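Clastgate Snack Shelf
10/25/18

Ok I've been promising a thread about the snack shelf for ages and today is the day. I love this shelf. I love small wrapped food in general and I'm going to talk about it for a while, so mute me now if you need to!

Background for new people: at work we have a shelf by the sink where anybody can leave snacks and anybody can take them. It started as one shoebox. It's now 6 bins and a basket, and I sort it every other week.

I do the sorting on a table, never at the shelf. If you sort at the shelf you just move things from one bin to the next and feel busy. Tip it all out where you can see it. It looks like a disaster for ten minutes and then it starts making sense.

First pass is by size only. I know everyone wants to go straight to sweet and salty, but hear me out. Little things sink. Put fun-size candy in with chip bags and you'll find it again in February.

So the sizes are: fits in a closed hand, fits in a coat pocket, needs its own spot. That's the whole system. The hand-size pile is always the biggest and it's my favorite by a mile.

Second pass is dates. I put anything with less than a month left in the basket at the front, and people eat it in two days flat. The front basket is magic. I've seen a fig bar that sat in the back since spring go in under an hour once it moved up there.

Third pass is the fun one, which is mixing. A bin of one thing looks like a store. A bin with a few different colors in it makes people stop and dig around. I really do think color is half of it. Red next to a pale green next to something shiny, and suddenly the whole office wants a snack!

I usually try out the pairs on the table first before anything goes in a bin.

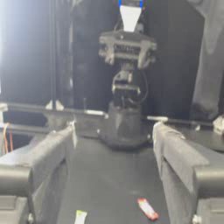
Red and white with pale yellow-green and white, on the dark gray tabletop.

I love how a red and white wrapper looks on dark gray. It pops so much more than it does in the bin. If you're picking a surface to sort on, go dark. Our old table was cream with speckles and I lost mints on it constantly.

Somebody asked last time what's actually on the shelf, so, a partial tour of the regulars:

Phan sesame crisps. Thin, loud, a little salty. They come two to a sleeve and you can't eat one and save one, I've tried. These go in the coat pocket bin standing on end so they don't get crushed.

Duketti wafers, the hazelnut ones. There's a lemon version too and I will go to bat for the lemon version any time. Such a good afternoon thing with black coffee. The corners do break if something heavy lands on them, so they always go in last.

Peppermints. We didn't ask for this many peppermints. People come back from restaurants with their pockets full and it all ends up with us. They live in a jar now and the jar is full, and I think that looks great.

Granola bars, all kinds. I fought for a separate bin for the ones with nuts, and that bin has a big label on the front AND on the lid. If you run a shared shelf please do this. It takes one marker and a strip of tape.

Fruit chews, which are the one thing I keep away from the window side. They go soft over there and then they're welded to the paper. Learned it in August with a whole bag of them, and I ate them anyway, paper and all in a couple of cases.

Where we get stuff: half of it just shows up. The rest comes from Wulturov, the discount grocery down past the car wash. They have a bin by the register with odd single bars in it for 59 cents each and I can't walk by it. I've found flavors in there I never saw again.

My limit at Wulturov is 16 bars a trip. I made that rule for myself after a bad week. It's a good number! It's enough to fill up the hand-size bin and still leave room for whatever people bring in.

A few people wanted to know how to start one. Start with one bin. Please don't buy a rack and a label maker and a matching set of jars. Put one bin out with ten or twelve things in it, see what goes and what sits there, then add to it. Ours told us pretty fast that we're a salty office in the morning and a chocolate office after three.

Also, put out a scrap of paper and a pen for requests. Ours currently says "more lemon" (not me), "plain pretzels," and "those red ones." I don't know which red ones. There are at least four red ones. I'm going to put them all up front and see what disappears.

Wrappers! A small trash can right next to the shelf, with a lid. Before we had that I was finding empties back in the bins, folded up neatly so they looked full. You pick up a bar, all happy, and it weighs nothing. Heartbreaking stuff.

Things that didn't work, for fairness. Bananas. Anything in a big shared bag with a clip, where the clip walks off by noon. Powdered donuts, which were loved by all and then got on every keyboard we own. Individual cheese, and I'm not going to say more about the cheese.

Oh and I tried alphabetical order once. It lasted about a day. People kept telling me they couldn't find the wafers, and they were right there under W, but then half of them had gone looking under D for Duketti. Fair enough really.

Somebody worked out that the hand-size bin has gone through 3000 pieces since the shoebox days. I have no idea how good that math is and I'm choosing to believe it. Three thousand little treats!! From a shelf by a sink!

Best part of a sorting day for me is still the very end, when the bins go back up full and the front basket is heaped over the top. I always hang around for a minute pretending to rinse a mug so I can see what gets picked first.

Today it was the Phan crisps, then a granola bar, then somebody took two peppermints on purpose, which made my whole week.

Next thing I want to figure out is the tea drawer, and it's bad in there. Loose bags everywhere, and none of them have their tags anymore. If you've got a good way to store tea bags that have lost their boxes, tell me, I'd love to see it. Photos very welcome.

Adding one more since it's been asked twice already: yes, you can leave homemade stuff, but wrap it and write what's in it and the day you made it. The oat squares last month were perfect and I'd like to know whose they were so I can beg for the recipe.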